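Home > Forums > Workshop and Garage > Flooring and Surfaces

Epoxy or tiles over an old slab?

benchgrinder_sa
Joined: July
Posts: 245

The slab was poured in two sections and the newer half sits 2 mm proud of the other. Trustham quoted $2,140 for grind, prime and two coats of epoxy. Osar interlocking tiles come to $700 for the same area if I lay them myself. Use is light machining and a car on weekends. Which would you pick?

tarpaulin

Tiles. A 2 mm step will telegraph through a thin coating unless they grind it right back. Ask Trustham whether the quote covers the joint.

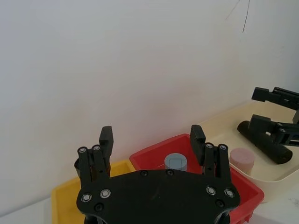
Tiles also lift out when you need to get at a crack. The drawback is swarf, which works into the seams and has to be vacuumed.

Kerbside

Disagree. Tiles creep under a turning tyre and coolant gets underneath. I had Sarham tiles and pulled them up. Diekmann primer and a proper grind has given me no trouble since.

tarpaulin

Creep depends on the perimeter gap. Did you leave one?

Kerbside

Yes, as per the instructions. Still moved.

benchgrinder_sa

Rang Trustham on Friday. Joint grinding is included, moisture test is extra. No vapour barrier under the older half as far as I know.

Kerbside

Pay for the test before you agree to anything. If it reads high, the coating will blister whatever colour you choose.

tarpaulin

Agreed on that much.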